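Packing Empty Beverage Bottles Flat in Reused Cartons: Report on a Bench Study

Second-year group project, Packaging and Materials Handling

1. Background

The Tenness residence collects empty drink bottles from its common kitchens and sends them to the Gislow return depot, where the deposit is refunded. At present the bottles travel in garbage bags. Bags are cheap and quick to fill, but they tear at the cap end of the bottles, they cannot be stacked, and the person at the depot counter has to empty each one to get a count.

Our group was asked whether shallow cartons already on hand could replace the bags for the short trip to the depot. The residence office receives most of its supplies in low-walled cardboard cartons, which are flattened and put out with the recycling. Reusing them would cost nothing beyond storage space.

The scope is limited to clear plastic soft drink bottles. Cans and glass were excluded, as the depot takes these in its own crates.

2. Materials

The bottles were taken from one morning's collection. All were empty and uncrushed. The depot will not refund a bottle if the barcode cannot be scanned, so crushing was ruled out at the start and bottles with missing or torn labels were set aside.

Two carton types were considered. The Wako carton is a tall box with four full flaps. It holds bottles upright but needs a divider to keep them from falling over when part full. The second type is a shallow open box with low walls. We chose the shallow type for the bench work because a bottle can be laid in it from above and the label can be read without lifting the bottle out.

Packing was done on a wooden table, which had enough clear area for the box and the bottles waiting to go in.

3. Procedure

Bottles were laid on their sides on the table before packing. Each was then placed in the box lengthwise, parallel to the long walls, with the neck towards the far end. The first bottle in a box goes against the left wall and the next beside it. We recorded whether the label faced upward after placement and whether the bottle rested fully on the base of the box.

Caps were treated as optional. The depot accepts bottles with or without them, and removing them would add a step for the kitchens.

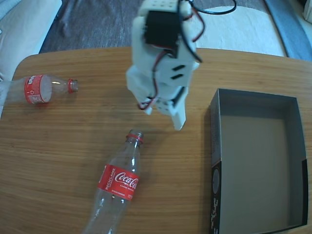
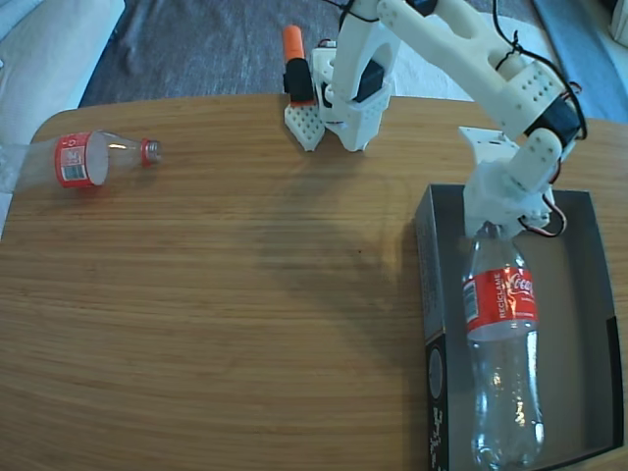 Figure 1. Bench layout for the packing work. First picture: two capped bottles on the table with the open box. Second picture: one bottle placed along the left side of the box, one uncapped bottle still on the table.

4. Results

A total of 53 placements were recorded. In 24 of these the label came to rest with the barcode already facing up, and in the remainder the bottle had to be turned by hand before it could be scanned. Turning a bottle in the box was easy while the space beside it was free. Once the neighbouring bottle was in, it usually had to be lifted out first.

Five placements were marked as poor. In each case the bottle was set down with its base on the end wall and the neck inside, and it slid or tipped when the box was moved. Starting with the base end and lowering the neck last removed the problem in later placements.

The low walls helped with scanning but gave little restraint. A single bottle in a part-filled box rolled across the free half when the box was tilted. A folded sheet of newsprint in the gap stopped this. We also tried a strip of Boltance edge foam, which worked equally well but would have to be bought.

Leakage was not measured. A few uncapped bottles left drops of residue on the cardboard, and repeated use would probably soften the base.

5. Discussion

The shallow box is suitable for hand carrying and for a single layer on a cart. It is not suitable for stacking without a rigid sheet between layers, as the bottles stand close to the height of the walls – in some cartons slightly over it.

Orientation of the label matters more than we expected. If kitchens lay the bottles barcode up when they first go in, the depot count could be done with a hand scanner straight from the box. A printed line on the inside of the carton was suggested as a guide but has not been tried.

Storage is the main open question. The residence returns 700 bottles in a busy month, and the number of open boxes needed at one time depends on how often the cart goes out. The current closet beside the laundry room would not hold a full month's bottles laid flat.

6. Further work

A trial on one floor is proposed for October, using shallow boxes in two kitchens and bags in the others. The items to be recorded are time to fill, time at the depot counter and number of refused bottles. Boxes with a wet or softened base should be withdrawn and counted separately.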